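Do you need a "fruit and veg wash"?

My sister-in-law swears by it, the bloke at the market thinks it's a scam, and Norkora wants $38 for a bottle of it. So I spent a bit of Tuesday night reading labels instead of watching telly.

The bottle in question is the Norkora Produce Rinse. It promises to "lift away what water leaves behind". Lift away what, exactly? The label doesn't say. Wax? Dirt? Spray? There's a leaf on the front and a phone number on the back, and between the two I found citric acid, a coconut-based soap and some salt. I have a lemon, soap and salt at home already, though I wouldn't put the soap on my strawberries.

The website says it removes "up to 100 per cent" of residues. I've always had a soft spot for "up to". I can run up to 100 kilometres an hour. There's a link to a study, and I clicked it, and it went to a page with a stock picture of a lab coat and a sign-up form. I wrote and asked for the study itself. A very polite reply came from Forough Ghasemi in customer care, who said the testing was done in-house and the details were private. Fair enough, but then it's an ad, and I'd like it to be called one.

Kastska does a cheaper one, 600 mL, with a nearly identical list of ingredients and a slightly angrier colour of green. No study at all there, which I almost respect. 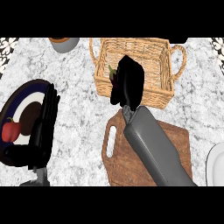
Marble and wicker, the official look of clean eating.

What I wanted to know was whether any of it beats the tap. My neighbour Demetrius Montoya worked in a packing shed for years, and his view is that most of the dirt comes off with cold running water and a bit of rubbing. He uses a brush on spuds and carrots. He peels anything that bothers him. He did say he'd buy a bottle if it made lettuce last longer, and I checked, and neither brand claims that -- so they do have some shame.

I'm not saying the stuff is harmful. I'm saying that I tried a friend's Norkora on half a bag of apples and rinsed the other half under the tap, and I couldn't taste or see any difference. Neither could my kids, who will complain about a bruise the size of a pinhead. That's hardly science, but then it's as much as I've been shown by the people charging $38.

If anyone has a proper test, done by someone who isn't selling the bottle, send it over and I'll read it. Until then I'm sticking with the tap and the old nail brush from Tran's on the corner, which cost me 5 bucks and has outlived two kettles.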